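Chapter 5
Service charges: who pays for what

Buy a flat and you buy a share of the bills too. Roof, stairs, lift, bins, the lot. Most first-time buyers skim this part of the lease – a mistake. Read it before the survey, not after.

We'll use 2 blocks throughout. Meltwood, a converted mill with 16 flats. And Cutach, newer, lift by Hägglund, managing agent Horik. Different leases, different sums. Keep both plans to hand.

First, the split. Equal shares at Meltwood, so the ground floor pays for the lift same as the top. At Cutach its by floor area. Neither is wrong. The lease decides, and changing it is slow.

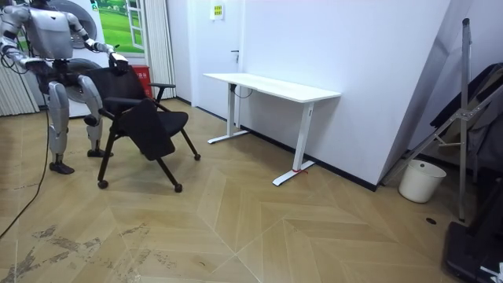

Fig. 5.1 Office chair on a light wooden floor.

Next, the reserve fund. Money put by for big jobs – repainting, a new roof. Cutach has one. Meltwood doesn't, so when the gutters went each owner got a bill for around 3 months' worth of charges in one go. Ask the seller for the last 3 years' accounts. Look for gaps.

Watch for:
Works planned but not yet billed
Arrears from other flats
Insurance – who arranges it, who gets the comission

Terms to know by the end: demised premises, common parts, sinking fund, apportionment. Section 5.2 starts with the Meltwood lease, clause by clause.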